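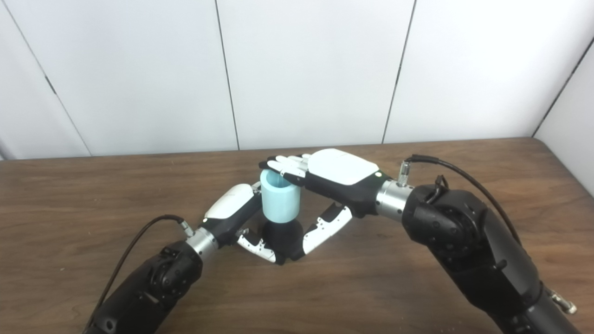
Muss der Becher denn wirklich jedes Mal herunter, wollte Sirnum wissen, das steht doch auch so ganz hübsch im Regal? Ja, hübsch ist es schon, da geben wir gern recht! Fürs Wegräumen empfehlen wir trotzdem, den hellblauen Becher und die schwarze Vase getrennt zu verstauen - gestapelt wird das Ganze recht hoch, und in einem vollen Schrank stößt man schnell einmal dagegen.

Welcher Tisch eignet sich zum Sortieren?
Ein ganz normaler Holztisch reicht völlig aus. Räumen Sie ihn vorher frei und stellen Sie wirklich nur das hin, was zusammengehört, dann behalten Sie auch bei einer größeren Sammlung den Überblick. In unserem Lager in Sudholm liegen 3848 Teile, und wir machen es dort ganz genauso.
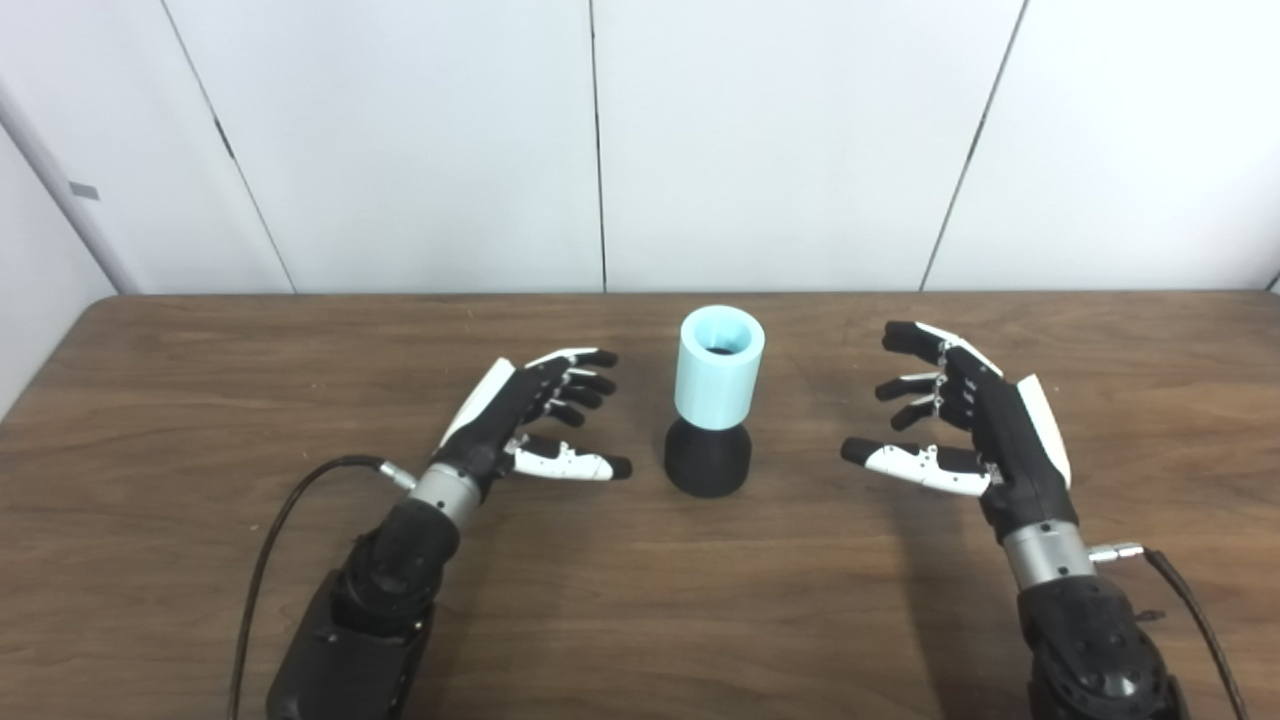
Wer lieber im Sitzen arbeitet, nimmt bitte einen Stuhl mit fester Lehne und rückt nah an die Tischkante heran. Schmale Stücke fassen Sie am besten unten, wo sie breiter werden, und mit der anderen Hand halten Sie den oberen Rand.

Wie viele Stücke passen in eine Kiste?
In die große Kiste von Ernlow gehen mehr als 50 Becher, wenn Sie Seidenpapier dazwischenlegen. Vasen bitte immer stehend einpacken!
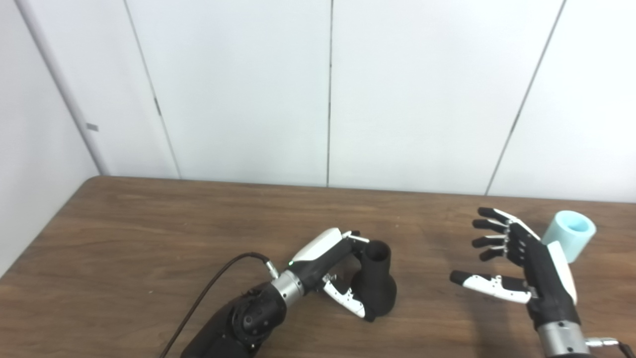

Sudholm, im Dezember - Die Kisten sind wieder lieferbar, auch die kleine Ausführung mit Deckel. Bestellungen bis 15 Uhr packen wir noch am selben Tag.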